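Ekaette Haruna lleva desde septiembre con los dos brazos. Taller compartido, turnos cortos, cables por todas partes. El proyecto se llama Nistor y ordena botes de despensa en bandejas. "Empecé por las especias porque en casa eran un desastre", cuenta deprisa, sin soltar el destornillador.

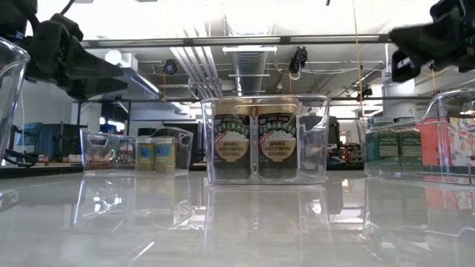
Lo peor, las pinzas. "Rehice los dedos 11 veces. El plástico transparente resbala y la tapa tambien". ¿Presupuesto? Se ríe. 200 euros solo en tornillería y conectores, dice, y ni una factura guardada.
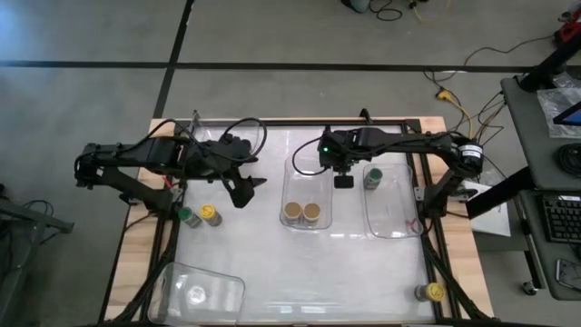 Ahora toca el software. "Con un brazo voy bien, con los dos se estorban, hay que repartir la mesa". Quiere publicar los planos, aunque falta limpiar el codigo. Luego, los cajones de la cocina.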